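Household Skills, Level 1
Handout for Session 4: Making and Keeping a Bed
Tutor: Lovisa Magnusson

Before the session

Please read the section on fabrics from last week again. You will need the washing label chart, a tape measure and a pencil. We work in pairs, and the pairs stay as they were in Session 3. Anyone who missed Session 3 should see Wendell Quintanilla at the start for a partner.

Words used in this session

Bottom sheet: the sheet you lie on. It may be flat or fitted.
Fitted sheet: a bottom sheet with elastic at the corners, or all the way round.
Duvet: a filled bag that takes the place of blankets. In a cover it needs no top sheet.
Drop: how far the cover hangs down at the side of the bed.
Depth: the height of the mattress from its underside to its top. A sheet made for a shallow mattress will come off a deep one in the night.

Clearing the bed first

A bed is a large flat surface in what is often a small room, and things get put on it. Parcels, coats, post, shoes, yesterday's clothes. Take all of it off before you begin, and put it where it belongs, not on the nearest chair. If you move a pile from the bed to the chair you will move it back again at bedtime.

Sort as you lift. Clothes go either to the wash or to the wardrobe. Boxes with something in them go on the floor against a wall until the bed is finished. Flattened boxes go out with the paper.

Look at the duvet before you fold it back. Small hard things — pen caps, cable ends, hair grips — collect in the folds and end up underneath you.

Putting on the bottom sheet

1. Strip the bed to the mattress. Fold the duvet in thirds and lay it over the foot end or on a clean chair.
2. Leave the mattress bare while you fetch the clean sheet. Ten minutes with the window open is better.
3. Find the long side of the sheet. On most makes the care label is sewn in at one bottom corner, but check, as Dahlgren sheets have it halfway down the side.
4. Do the two corners at the wall first. These are the awkward ones, and you want the slack while you do them.
5. Do the near corners, pulling towards you and down.
6. Smooth from the middle out to the edges with the flat of your hand.

Creases that run the length of the bed mean the sheet wants pulling from side to side. Creases that run across it mean it wants pulling from head to foot. A diagonal fold usually starts from one corner, so go back to that corner and reset it.

Sage green bedding, with the duvet and with the sheet:

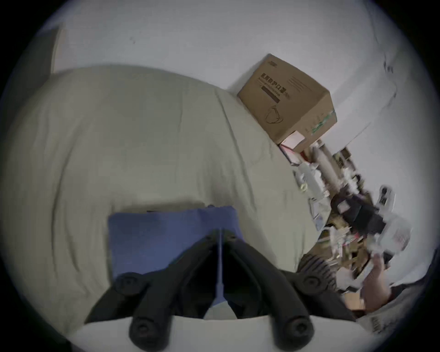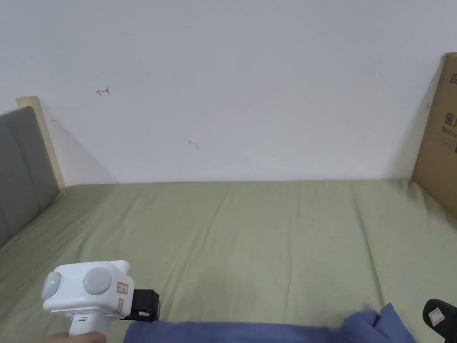
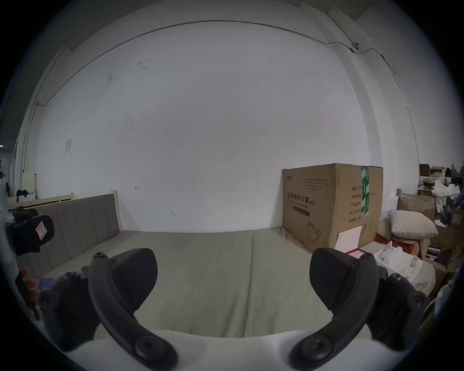
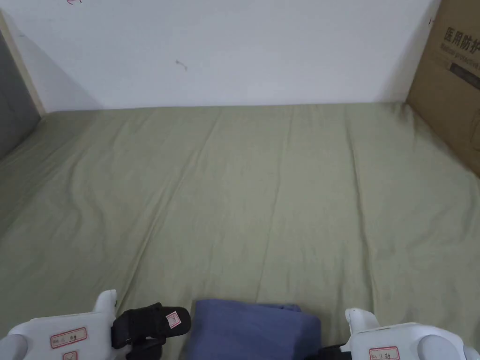 Beds against a wall

Most of you said in the first session that your bed stands with at least one side against a wall. Such a bed can be made in place, but you need to kneel on it to reach the far corners, and kneeling drags the sheet. Work backwards. Far corners, then smooth as you come back off the bed, then near corners last.

Once a month, pull the bed out. Sweep behind it and wipe the wall down with a damp cloth. Scuffs at pillow height come from the headboard or from people's hands, and most will come off a washable paint. Test a low spot first. On chalky paint a wet cloth leaves a mark worse than the one you were cleaning.

Upholstered headboards hold dust in the seams between the panels. Use the narrow nozzle on the vacuum cleaner, top to bottom. Do not wet the fabric unless the maker says you can.

Measuring for a new sheet

Measure the mattress, not the frame. Write down width, length and depth in that order. The price list Birger Söderlund passed round had a Famitz fitted sheet at 255 kronor and a Brunetti duvet cover at 689. You do not need to spend that. The thing to look for is the depth on the packet. If your mattress is deeper than the figure given, leave the sheet in the shop.

If you use a mattress topper, measure with the topper on. Two people in the March group bought twice because of this.

Washing

Coloured cotton sheets at 40 degrees, inside out. Dark greens and blues should go in on their own for the first wash or two. Do not overfill the drum; a double sheet and two pillowcases is a reasonable load for a small machine. Hang the sheet by the short edge and pull the side seams straight while it is damp. This saves most of the ironing.

Fitted sheets dry slowly at the elastic. Check the corners before folding, or the cupboard will smell.

Exercise for pairs

a) One person makes the bed in the practice room while the other keeps time and writes down where the creases lie. Then change over. The quickest in the last group was Gøran Grønli at 3 minutes, starting from a bare mattress.
b) Fold a fitted sheet together, then alone. Bring the folded sheet to the table at the end.
c) Measure the practice mattress and choose a sheet size from the list on page 19 of the course book.

For next time

Measure your own mattress at home and bring the three figures. Åsmund Hovland takes Session 5, on wardrobes and drawers. Wear something you can kneel in.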